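right so the Bundis drop – quick thread before I go back to work 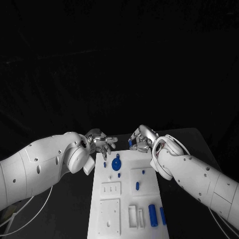
four colourways confirmed for the Divia Low, all landing in December. Bone, rust, a washed navy and the one everyone's been asking me about, the pale green with the gum sole

UK price is £170. up from last year's pair, yes. same box, same spare laces. make of that what you will

only 1114 pairs of the green across all shops. the other three are general release so don't panic buy the navy, it'll be sitting in the sale by spring

raffle for the green opens 8am on the Bundis app. one entry per account, card gets held not charged. if you changed your address recently go and check it NOW, last time loads of people won and it shipped to their old flat

Bisht have their own allocation, 664 pairs, in store only. no online. no phone holds either, I rang and asked

Ustetti were meant to be getting some as well but they've gone quiet. page was up this morning, gone by lunch. will update if it comes back

sizing – last year's came up small on me, half a size at least. tried the new one on in rust and it's roomier in the toe, heel is about the same. I went true to size and was fine with thick socks. wide feet still go up a half

material on the bone and navy is suede over mesh. rust is full suede. green is the odd one, it's a brushed canvas thing and I'm not convinced it'll like rain. spray it before you wear it

tongue is thinner this time. much better imo, the old one used to slide off to the left by teatime and drove me mad

someone asked about kids sizes – no. not in any of the 4. I did check teh list twice

also no, I don't know about restocks. they restocked the last Divia one time, middle of the night, no warning, gone before I'd found my card

if you're queueing at Bisht the side door is the one that opens first. wristbands from 7am I think but don't hold me to it, the person on the phone didnt sound very sure

my pick is the rust. I know I know, everyone wants green. rust with the cream midsole looks so good with old jeans and you won't have to fight anybody for it

edit: Ustetti page is back but says "coming soon" with no price and no sizes. so no idea

ok back to work, replies later tonight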